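Perguntas frequentes - Mobiliário dos postos de trabalho
Residência Grotia, Serviço de Alojamento e Equipamento

Esta página reúne as perguntas recebidas com maior frequência sobre as cadeiras, as secretárias e os restantes móveis dos postos de trabalho. As respostas aplicam-se aos edifícios Dilley e McIntyre, salvo indicação em contrário.

Que mobiliário inclui cada posto?

Cada posto dispõe de uma secretária e de uma cadeira de escritório com rodízios. O candeeiro de mesa é facultativo e deve ser requisitado na receção.

Posso trocar a cadeira do meu posto por outra?

A troca direta entre utilizadores não é permitida. As cadeiras encontram-se inventariadas por posto e qualquer alteração deve ser registada pelo Serviço. O pedido é feito através do formulário Rodex, no separador "Equipamento".

Posso utilizar uma cadeira própria?

Sim, mediante comunicação prévia. A cadeira da residência é recolhida e guardada até ao final da estadia. O utilizador responde pelos danos que a cadeira própria cause no pavimento.

Como devo regular a altura do assento?

A alavanca situa-se por baixo do assento, do lado direito. Deve ser acionada com o utilizador sentado para baixar e sem peso sobre o assento para subir. Se a coluna não mantiver a altura escolhida, a cadeira deve ser deixada fora de uso e a avaria comunicada.

Como se limpam as cadeiras e as secretárias?

Os tampos limpam-se com um pano macio, ligeiramente humedecido em água com detergente neutro. Nos assentos estofados recomenda-se a aspiração com escova. Não é permitido o uso de lixívia, álcool ou esfregões abrasivos - os danos daí resultantes são imputados ao utilizador do posto.

Posso deslocar a secretária?

Não. As secretárias são niveladas no momento da instalação e a sua deslocação exige nova afinação. Os pedidos de mudança de disposição são analisados em junho, antes da reorganização anual das salas.

Como deve ficar a cadeira quando o posto não está a ser utilizado?

Recomenda-se que a cadeira fique junto da secretária, sem obstruir a passagem. Nos modelos com braços, como a cadeira preta da fotografia, convém verificar se estes passam sob o tampo antes de a empurrar. Caso não passem, a cadeira pode permanecer encostada à frente da secretária, desde que o corredor fique livre.

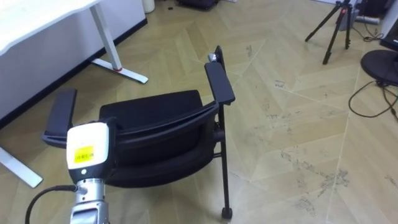 Como comunico uma avaria?

As avarias são comunicadas pela extensão 2481, entre as 9 e as 11 horas, ou a qualquer momento através do formulário Rodex. Deve ser indicado o edifício, a sala e o número do posto.

Qual é o prazo de reparação?

O Serviço responde no prazo de dois dias úteis. Quando a reparação no local não for possível, é disponibilizada uma cadeira de substituição, sujeita às existências em armazém.

O que devo fazer no final da estadia?

O posto deve ser entregue limpo e sem objetos pessoais. A chave do bloco de gavetas, quando exista, é devolvida na receção do edifício correspondente.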